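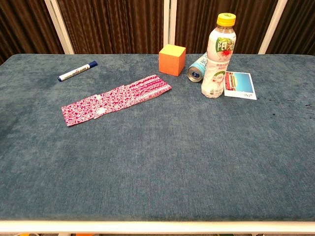 Praron Activity Rooms
Room check, Dulumley building, upstairs room
Checked by: Signe Snorradóttir
Date: 30 Apr 2025
Copies to: Nabila Bensaid, Hemi Tipoki

Key: OK = fine, leave it alone. WATCH = fine for now, look again next time. FIX = needs doing before the next group. N/A = doesn't apply in this room.

Hi both! Same form as last time, and yes, I've written too much in the comments again. If you only want the jobs, skip to the end.

1. WAY IN AND OUT

1.1 Door opens fully and closes by itself
OK
Hemi, whatever you did to the closer worked. It used to slam hard enough to make me jump and now it just sort of sighs shut.

1.2 Route from the door to the table clear
OK
I walked it with a box in my arms so I couldn't see my feet, which is how most people come into this room. Didn't kick anything.

1.3 Exit sign lit
OK

1.4 Second exit unlocked while the room is in use
WATCH
Unlocked when I got there, but the key was still hanging in the lock. Can it please go back on the hook downstairs? I put it there myself this time.

2. THE TABLE

2.1 Steady when leaned on
OK
Leaned on each corner in turn with my full weight. There's the tiniest rock at the back and I mean tiny, a pencil wouldn't roll. I'm not going to shove cardboard under a leg for that.

2.2 Covering flat and tight, no ruffled areas to catch a sleeve or tip a cup
OK
I know Nabila and I disagree about having velvety upholstery fabric on a work table. I've come around to it, I have to say. Things don't slide about, it's quiet, and the blue-gray is easy on the eyes after a couple of hours. The light and dark patches are only the nap going different ways, so please don't scrub at them thinking they're stains (I did exactly that the first week, and all I got was a bigger patch). One stroke with a flat hand and they change.

2.3 Covering clean
WATCH
A few small dark stains or specks over on the right side. It does collect lint and little threads, too, and I went over the whole thing with the sticky roller before I was happy. We're low on roller refills.

2.4 Edges: no splinters, staples or sharp bits within reach
OK
Ran my hand along the white edge at the front, then felt underneath as far in as a kid's arm would go. All smooth. I did it slowly this time, having learned my lesson at Filali, where I found a staple with my thumb.

2.5 Nothing hot used on the fabric
FIX
Nothing hot was out, but there's no sign saying so and there should be. Glue guns, irons, tea lights, mugs straight from the urn, they all belong on the side counter. Rania Ait Brahim asked me whether her group could bring a small iron for their fold-and-press session in June and I told her yes, on the counter only, on the heat mat. Could one of you print a sign? Big letters, please.

3. FOLDING SCREEN BEHIND THE TABLE

3.1 Stands on its own without being propped
OK
I gave it a push at shoulder height, harder than anyone would by accident, and it came back to where it was.

3.2 Posts upright
WATCH
The left post leans slightly. The one behind the middle of the table is nice and straight. I tightened what I could reach on the left and can't honestly claim it made much difference, so I'd like Hemi to have a look with a proper wrench. I don't think it's going anywhere, but people do hang coats on it, whatever we say.

3.3 Curtain panels attached all the way along the top
OK
Dark brown pleats all hanging as they should. I still think they look a bit like a school stage, but they hide the stacked chairs and that's all I ask of them.

3.4 Curtains clear of heaters and lamps
OK
Heater is on the opposite wall. There's a label on the back of the fabric with the flame rating on it, and I copied it into the folder so we can stop crawling around behind there every time somebody wants to see it.

3.5 Feet of the screen not sticking out where people walk
WATCH
Fine as it is now. When Said Younis has his bigger group in, he folds one side forward to make a corner, and then there's a foot right on the path to the sink. Said, if this reaches you: fold it the other way and you get the same corner!

4. THINGS LEFT OUT ON THE TABLE

4.1 Markers capped and in working order
OK
Whiteboard marker, white with blue lettering, cap on. Tried it on the board and it writes well. One request, and it's the same one I always make: put it back in the tray when you're finished. Dark blue ink on that fabric would be there until the end of time.

4.2 Paper, ribbon and wrapping kept off the floor
OK
The strip of red and white swirly stuff was up on the table, which is where I like it. Paper like that on our floor is like stepping on ice. It's a bit creased but perfectly usable, so don't throw it out, I want it for the card table.

4.3 Small parts suitable for the youngest group booked in
OK
The orange cube won't go through the choke tester, I tried it every way round. Corners aren't sharp. Wiped it down while I had it in my hand.

4.4 Scissors and blades locked away
FIX
Drawer was shut but not locked. The lock itself works, it just hadn't been turned. I've locked it, and I'd like this on the closing list in capitals.

4.5 Glue, paint and cleaner in original containers
FIX
One jam jar on the top shelf with something white in it. PVA, I'm fairly sure, going by the smell. Fairly sure isn't good enough with kids in the room, so it's gone. If you decant something, write on it.

5. LIGHT, POWER, AIR

5.1 All ceiling lights working
OK
The buzzing one has stopped buzzing. I didn't touch it.

5.2 Outlets and cords undamaged
WATCH
Extension cord for the side counter has a kink close to the plug. No bare wire, and I bent it back and forth to check. I'd still replace it before June.

5.3 No cords across the floor
OK

5.4 Window opens and the stay holds
OK
Stiff, but it goes. Push at the bottom, not the middle.

6. FIRST AID AND FIRE

6.1 First aid box full and in date
FIX
Out of the small bandages again. We have plenty of those enormous ones for knees that never get used. Wullomen does a box of 100 in mixed sizes and I've asked Nabila to order one.

6.2 Extinguisher in place, gauge in the green
OK

6.3 Room limit posted and readable
OK
It says 28 and it means 28, including the grown-ups. The bottom corner of the card has curled up, so I put fresh tape on it.

6.4 Accident book in the room
OK
One entry since my last visit, a paper cut. Neatly written up, thank you Rania.

JOBS

Sign about hot things: Nabila
Screen, left post: Hemi
Scissors drawer added to closing list: me
Bandages and roller refills: Nabila
New extension cord: Hemi, before June
Key back on its hook: everybody

COMMENTS ADDED AFTER

Nabila Bensaid: Sign is printed and up. I still say a wipeable cover would be less trouble than velvet, but I can see I've lost this one. Refills ordered, bandages too.

Hemi Tipoki: Had a look at the post. The joint needs a new washer, I've got some at home. Don't tighten it any more, Signe, you'll strip the thread.

Said Younis: It did reach me! Tried folding it the other way, and it works, though the corner comes out a bit narrower. Can live with that. The jam jar was mine, sorry. It was PVA.

Signe Snorradóttir: Hands off the post, promise. Said, there are empty labels in the second drawer, next to the tape.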